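Giraldo Walking and Travel Club
Minutes of the August planning meeting

Present: Jhair Ayala (chair), Ehsan Butt, Heriberto Taipe, Vivek Kandpal (minutes)
Apologies: Florian Wyss

Meeting opened at 7:05 p.m.

1. Minutes of the last meeting
Approved with one correction. The ferry on the spring trip left from the north dock, not the south.

2. Fall trip to the Kurkel valley
Ehsan has a quote from the coach company, Clerovent, of $1,359 for the two days. It covers the driver's room but not parking at the old slate quarry. Heriberto asked if the train would be cheaper. Ehsan said it would be for a small group, but the last train back leaves before the quarry tour ends. Agreed to book the coach.

The quarry runs English tours at 11 a.m. and 2 p.m. Agreed on 11, with lunch in the village afterward. There are a lot of steps down to the lower gallery and no elevator. Ehsan will put this in the sign-up notice, along with a reminder to bring a jacket.

Jhair would like time at the castle ruin on the second morning. Vivek pointed out that the upper path was closed last year after a rockfall. Heriberto will call the visitor office and ask.

ACTION: Ehsan to confirm the coach. Heriberto to check on the path.

3. Lodging
Two places were discussed. The Casus guesthouse is on the main square and includes breakfast, but only holds rooms until the end of the month. The hostel by the river costs less and has shared bathrooms. Florian sent a note in favor of the guesthouse — he stayed there two winters ago and found it clean and quiet. Agreed on the guesthouse. Members who want a single room will pay the difference themselves.

ACTION: Jhair to reserve the rooms and send the deposit.

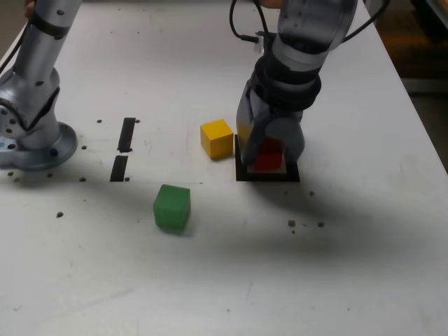 4. Trip reports for the website
The report on the spring trip is still missing its second day. Vivek has the notes and will finish it. Heriberto asked that reports give bus numbers and ticket prices, as members use them to plan their own visits. Agreed.

5. Other business
Ehsan has a spare trail map of the valley if anyone wants it. Jhair suggested a talk on canal towns over the winter. Held over until Florian is back.

Meeting closed at 8:40 p.m.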